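**Herus Table Cover, Plain Weave**
Supplied by Sandberg Educational Furnishings. Catalogue no. 452.

The Herus table cover is intended for activity tables in early learning centres, school libraries and therapy rooms. It provides a plain, pale surface on which play food, soft toys and small sorting materials may be set out and readily distinguished by colour. The cover is sold separately from the Jumar activity table, although the two are cut to correspond.

The standard colour is Oatmeal, a light beige that may lean slightly towards peach under warm lighting. Customers matching covers to existing furnishings are advised to request a swatch before placing an order. Swatches are posted free of charge within Australia.
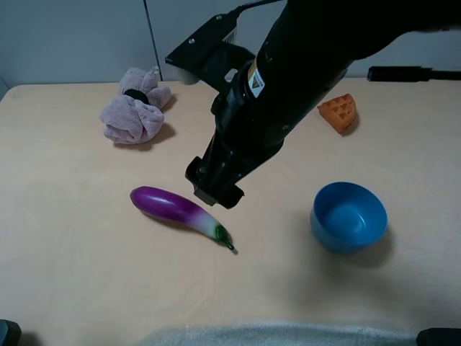 Covers should be laid flat and smoothed from the centre outwards. Where a cover is used with younger children, the overhang should be folded under and fastened with the Eviseo corner clips, two of which are included in each packet. Further clips may be ordered in packets of 14. Clips must not be left loose on the table during sessions for children under three.

**Play materials**

Toy vegetables, textured play pieces and plush items are not included with the cover. Services building a mixed tray are encouraged to combine firm and soft items of differing shape -- a toy eggplant beside a plush toy, for instance -- and to leave clear space between them. Plush items should be laundered according to their own labels and kept apart from the cover in the wash.

**Care**

Machine wash cold on a gentle cycle. Do not bleach. Line dry in shade; direct sun will fade the Oatmeal colour over time. A warm iron may be used on the reverse side. Paint and texta marks should be treated before washing.

**Ordering and returns**

Unused covers may be returned within 90 days of delivery in their original packaging. Covers cut to a non-standard size cannot be returned unless faulty. Orders for the new school year should be lodged by the end of October.

Enquiries regarding bulk supply should be addressed to Hjørdis Sandberg, Institutional Sales.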